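Equipment Renewal: Retired Desktop Computers and the Recovery of Parts

Members of the institute are informed that the withdrawal of the older desktop computers, which began in September, has entered its second stage. A total of 899 machines were listed for retirement when the inventory was closed. All of them have been replaced at their desks, and the Technical Services Office is now responsible for their orderly dismantling.

The office has adopted a single procedure for every tower. The case is laid on its side and the side panel is taken off. The processor and the memory modules are removed first and placed in labeled antistatic trays. The power supply, the drive cage and the main board stay in the case until the inventory number has been checked against the list. 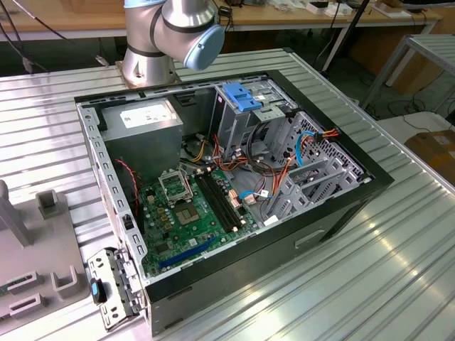 Memory modules that pass testing will be kept as spares for the teaching laboratories. Processors of the older type will not be reused and will be sent, with the boards, to Boros, the recycling firm appointed under the present contract. Hard drives are handled separately. They are erased by the Data Protection Unit under the supervision of Gönül Oral, and no drive may leave the building without a signed erasure record.

Departments have asked whether complete machines may be requested for private use. The institute regrets that this is not possible. Complete machines may, however, be requested for teaching purposes, and a course in computer assembly has already been granted five. Requests should name the course, the room and the person who will be responsible for the equipment.

The sorting of cables has required more attention than was foreseen. Data cables are to be unplugged at the board by the connector and never pulled by the wire. Power leads that are fixed to the supply unit are left attached to it, tied together and folded back into the case.
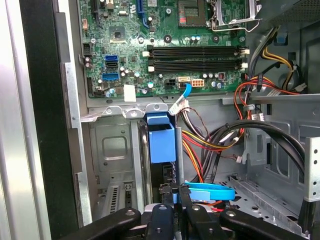

Heiðrún Vestergaard wrote to the office that the white clips on the memory slots should be treated with the same care as the modules themselves, as a board with a broken clip is of no use to a class that is learning to fit memory. She also asked that socket brackets be closed before boards are stacked for storage. Both points have been accepted and added to the written procedure.

The office wishes to remind departments that cases must not be opened by their users before collection. Several machines arrived in the autumn with screws missing and with panels that did not belong to them, and matching these to the inventory took considerable time. Plastic latches on the drive bays are easily cracked and should be released by hand, without tools.
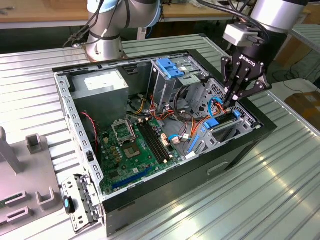 Open tower case with blue drive bay latches and power supply wiring.

Defne Yüksel will receive requests for spare parts from January onward. A list of available power supplies, data cables and drive cages will be posted at the entrance to the storeroom and revised at the end of each month. Parts are issued against signature. Any part that proves faulty should be returned with a short note stating the fault, so that it can be taken off the list.
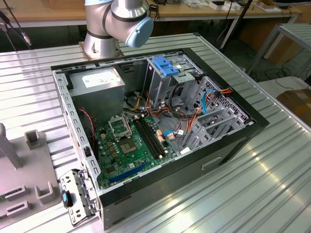 Cases that have been fully stripped will be collected together with other scrap metal. Screws and small brackets are kept in the storeroom and may be taken freely by the laboratories. Departments still holding monitors or keyboards from the retired machines are requested to report them to Orhun Toprak, who will arrange collection by floor.

Issued by the Technical Services Office, Dec 30, 2019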